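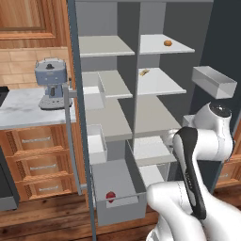
Home Reviews Software Forum

Padavent Pantry Pack: can a robot put the groceries away yet?

I've been promised a robot that does the chores since I was a kid, so when Padavent put out a pantry add-on for their kitchen simulator I spent a Sunday on it (and most of the evening, sorry to my neglected laundry). You get a virtual arm, a tall grey cupboard full of shelves and a pull-out drawer, and little bits of food to shift about. I paid $39 and the download took ages.

First impressions are great! The timber doors and the marble benchtop look lovely, and the food is mostly good too — the donut has a proper glossy glaze on it.

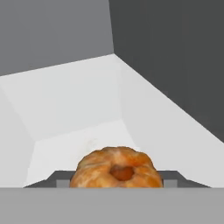 How it handles the chores

Slowly. I ran the supplied Trillia controller through 496 pick-and-place tries over the weekend, and round food gave it grief. Shelves are worse. An arm that's fine over an open bench gets awfully clumsy once there's a panel above it and a divider beside it, and I reckon my real cupboard is messier again.
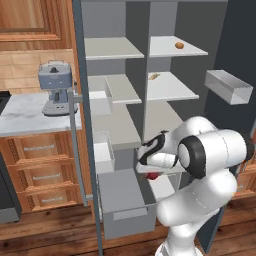

Working under a shelf, with something small and red beneath the gripper.

The camera controls are a treat, though, and you'll want them, as the arm loves to block your view. I'd have liked tins and a floppy bag of flour. Saving a layout crashed on me twice.
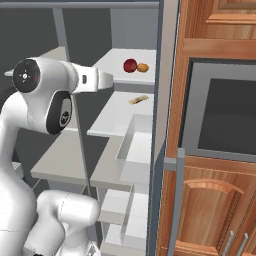
Apple and orange side by side on the top shelf.

So, would I let one loose on my shopping? Not this year. As a way to muck around with the problem it's good fun, and I'll keep it installed. 3 stars out of 5.

Comments (2)

Sun-ja Oh: Did you try the Jernent controller? Much gentler on fruit in my tests, but slow as a wet week.

mahlangu_fan: Wake me when it can do the dishes.

Contact us | Copyright Mahlangu Reviews | Back to top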